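Istavville Community Boards > Shared Spaces > Hall Bookings

Snacks on the felt table: where do we stand?

pleatedcurtain
Posted 9:20 pm
I had the small room last night for the Zakholm dice league and would like to raise the matter of the navy table. It's covered in felt. Felt remembers everything. There are already smudges toward one side that I've tried with a damp cloth, a dry cloth and strong language. Can we agree on one rule about food?

yeon_ish
The rule is "eat somewhere else." It's been the rule since November.

pleatedcurtain
It's a rule in the sense that it was said out loud once. What I'm asking for is a system. Chip bags stay closed when nobody's eating from them, wrappers go in the bin, and cups get a tray.
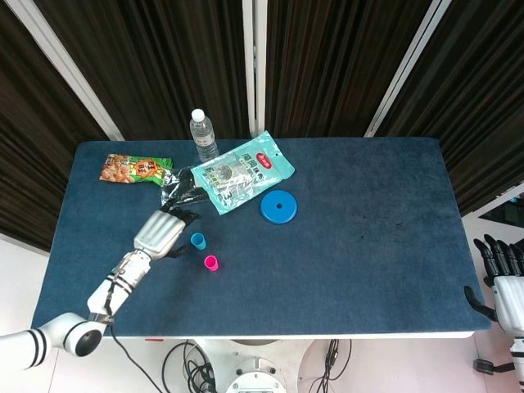 I would also accept bottles with caps on. Water dries. Whatever orange dust lives in a snack packet does not, and I've seen it go into that felt like it was signing a lease.

suvater_sid
Disagree on the tray. I brought a tray. The tray is now gone. The resealable bags are fine if people reseal them, which in my experience lasts 2 handfuls.

yeon_ish
Put a vinyl cloth over the whole thing and wipe it down after. Mine was 20 bucks and it's survived my family.

pleatedcurtain
Then it's a vinyl table and the dice bounce onto the floor. The felt is the point.

mothballs130
Quick question from the cheap seats, is it felt or carpet? I've rolled on it for a year and couldn't swear either way. If it's carpet you can vacuum it and we can all go home.

pleatedcurtain
I've been calling it felt with great confidence and would prefer not to look into it.

suvater_sid
Vacuum works on both, use the brush end. Skip the damp cloth, you're making soup.

yeon_ish
Still voting for eat somewhere else — there's a whole hallway.

mothballs130
The hallway has no chairs. I'll bring a hand vac next time and a small bin for the wrappers. Somebody else can do cups.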